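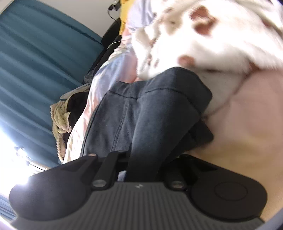

Je vous avais promis pour ce numéro la suite de la série sur le pliage, et puis la pince nous a lâchés un mardi matin, alors vous aurez droit à la panne à la place. Je sais que certains d'entre vous préfèrent quand ça marche (ma mère, surtout), mais c'est le genre d'histoire que j'aurais bien aimé lire avant d'y perdre presque une semaine.

Pour les nouveaux abonnés, en deux mots : au projet Clurcombe, on enregistre des gestes de rangement dans de vraies chambres, avec des pinces tenues à la main, et ces gestes servent ensuite à entraîner le bras qui est à l'atelier. On ramasse, on plie, on repose, on recommence. Le linge, c'est mon rayon. J'ai commencé par les torchons, je suis passée aux tee-shirts, et depuis le mois de février je suis au denim, ce qui est une autre paire de manches. Un jean, c'est lourd, c'est raide, et surtout c'est plein de coutures !

Tout est parti d'une couture, justement. On prend le denim plié par son bord épais, là où le tissu est doublé, on serre, on soulève un peu, on relâche. Sauf que ce mardi-là, j'ai relâché la gâchette et la pince est restée fermée. Pas complètement, hein. Elle s'est ouverte d'un côté, et de l'autre le doigt est resté planté dans le tissu comme s'il avait décidé d'y passer l'été. J'ai tiré doucement, j'ai reserré, relâché, reserré, et au quatrième essai le jean est venu avec la pince, le drap est venu avec le jean, et la peluche qui était posée dessus est partie derrière le lit.

J'ai d'abord accusé le tissu. C'est toujours tentant : une boucle de fil qui dépasse, un point de surpiqûre un peu lâche, et on se dit que la plaque s'est accrochée. J'ai donc changé de pantalon. Pareil. J'ai pris un torchon tout bête, et là, plus rien, la pince s'ouvrait et se fermait comme au premier jour. Vous imaginez le soulagement ! J'ai fait une trentaine de prises avec le torchon, contente de moi, et je suis repassée au jean. Bloquée à la deuxième.

J'ai appelé Abdelkrim Abdelaziz, qui s'occupe des pinces chez Skaltmont et qui a une patience que je n'ai pas. Il m'a posé une seule question : est-ce que le bras s'arrête toujours au même endroit ? Je n'en savais rien, je regardais le tissu. Il m'a dit de poser le tissu, de regarder la vis du bas et de fermer la pince très lentement, à vide, puis sur un livre épais. À vide, rien à signaler. Sur le livre, la vis de pivot tournait avec le bras. Oh, pas beaucoup ! Mais elle tournait, et elle ne devrait pas.

Voilà donc ce qui se passait. La vis est censée être bloquée et le bras tourner autour. Quand elle n'est plus bloquée, le bras l'entraîne un petit peu à chaque serrage. Avec un torchon, l'effort est tellement faible que ça ne se voit pas. Avec deux épaisseurs de denim et une couture au milieu, on force, la vis se visse d'elle-même et finit par pincer le bras contre le boîtier. Le ressort n'est plus assez costaud pour le ramener. On relâche, et il reste là.

Ce qui m'embête un peu plus, c'est la suite. En relisant mes notes, je me suis rendu compte que la pince était dure depuis plusieurs jours et que je compensais sans y penser. Je serrais plus fort, je donnais un petit coup de poignet pour décoller le doigt. Un joli petit coup de poignet, bien propre, bien régulier, répété toute la journée – et enregistré, évidemment. Si on donne ça au bras de l'atelier, il va l'apprendre comme le reste. Un bras qui donne un coup sec au moment de lâcher, à côté de quelqu'un qui range sa chambre, moi je n'en veux pas, et Perić non plus, qui a mis de côté toutes mes séances de denim depuis le changement de pince. Il y en a 6. J'ai boudé une soirée.

Il y a aussi eu le doigt, le mien cette fois. Le jour de la panne, avant d'appeler qui que ce soit, j'ai voulu débloquer le bras à la main. J'ai glissé l'index entre les deux bras, j'ai poussé, et le ressort est revenu d'un coup. Rien de grave, un bel ongle bleu, mais j'ai crié assez fort pour que la voisine du dessous monte voir. Alors je vous le dis très sérieusement, et je le mets en toutes lettres parce que deux d'entre vous m'ont écrit qu'ils faisaient pareil : on ne met pas les doigts entre les bras d'une pince coincée. On coupe l'enregistrement, on la pose à plat, et on desserre la vis avec le tournevis, la main à l'extérieur.

Pour la réparation, c'était presque vexant de simplicité. Abdelkrim m'a fait démonter la vis, nettoyer le filetage (il y avait de la peluche bleue de jean jusqu'au fond, je vous laisse imaginer), remettre une goutte de frein-filet moyen et laisser reposer jusqu'au lendemain. Il faut serrer jusqu'au contact puis revenir un tout petit peu en arrière, que le bras bouge librement sans avoir de jeu. J'ai fait les deux côtés tant que j'y étais. Chez Amell, où ils ont 4 pinces du même lot, ils ont vérifié les leurs dans la foulée et ils en ont trouvé une qui commençait à faire la même chose, sur le bras opposé.

Depuis, j'ai pris l'habitude d'un trait de feutre blanc, moitié sur la tête de vis, moitié à côté. Si le trait ne s'aligne plus, on arrête. Je regarde en début de séance et à chaque changement de tissu, ça prend le temps de le dire. Je fais aussi une ouverture complète sur le livre épais avant d'attaquer le jean, parce que le test à vide ne m'aurait rien appris du tout.

Pour les séances écartées, on ne sait pas encore. Perić pense pouvoir en sauver une partie en gardant la prise et en coupant avant le relâchement, moi je préférerais tout refaire, quitte à y passer mes après-midi. Si vous avez déjà trié ce genre de données après une panne mécanique, écrivez-moi, ça m'intéresse vraiment ! Et si votre pince vous paraît un peu dure ces temps-ci, allez voir la vis du bas avant de serrer plus fort.

La peluche a été récupérée derrière le lit, avec une chaussette que je cherchais depuis longtemps. Le pliage des pantalons, ce sera donc pour le prochain numéro.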